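Jenholm — estante modular para ponto de venda
Fabricante: Kukberg
Distribuição e assistência: Vasconcelos

A Jenholm é uma estante de encosto para lojas de proximidade, lojas de conveniência e corredores secundários de supermercado. O módulo base é composto por dois montantes, base niveladora, painel traseiro e prateleiras reguláveis em altura. Os módulos unem-se lateralmente por partilha de montante, sem ferragem adicional.

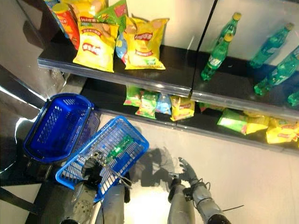
É possível alterar a altura das prateleiras com a estante já montada?
A regulação faz-se por encaixe, sem ferramentas, desde que a prateleira esteja descarregada. Recomenda-se a intervenção de duas pessoas.

Características técnicas
Largura útil do módulo: 700 mm
Consolas por prateleira: 2
Posições de inclinação: 2 (horizontal e inclinada)
Acabamento: pintura epóxi a pó
Referência: 2847

A posição inclinada destina-se a embalagens leves. Para garrafas e latas deve usar-se apenas a posição horizontal — a inclinação desloca a carga para a frente da consola e reduz o limite admissível.

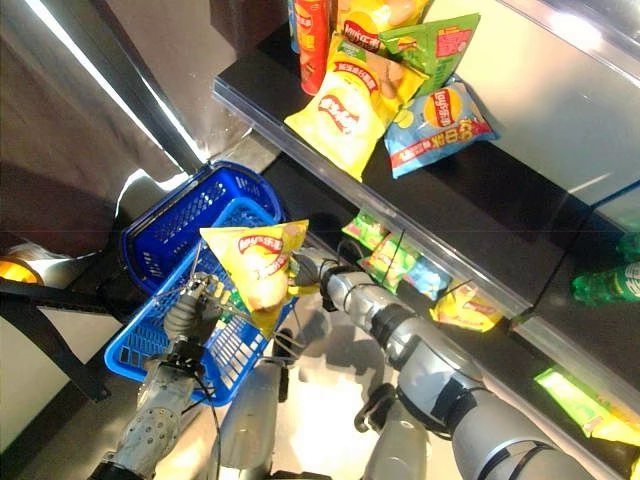
O limite de carga indicado na etiqueta do montante refere-se a carga uniformemente distribuída. Cargas concentradas no terço dianteiro exigem a consola reforçada Uton, fornecida em separado e compatível com as mesmas ranhuras.

Montagem e manutenção
Nivelar a base antes de encaixar o painel traseiro. Em pavimento irregular, fixar o montante superior à parede. Limpar com pano macio e detergente neutro; não usar abrasivos nem solventes clorados. Verificar o encaixe das consolas após cada alteração de altura.
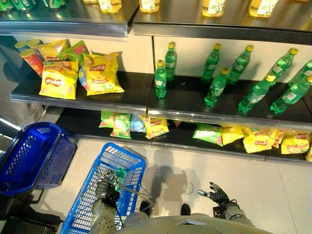

Prateleiras com snacks e bebidas engarrafadas.

Encomendas e peças
Perfis porta-preços, travessas e painéis são vendidos à unidade. Pedidos de projeto: Jussara Tavares. Assistência técnica: Alcides Brito. As encomendas recebidas em agosto são expedidas no mês seguinte.

Ficha atualizada em 26 de julho de 2026.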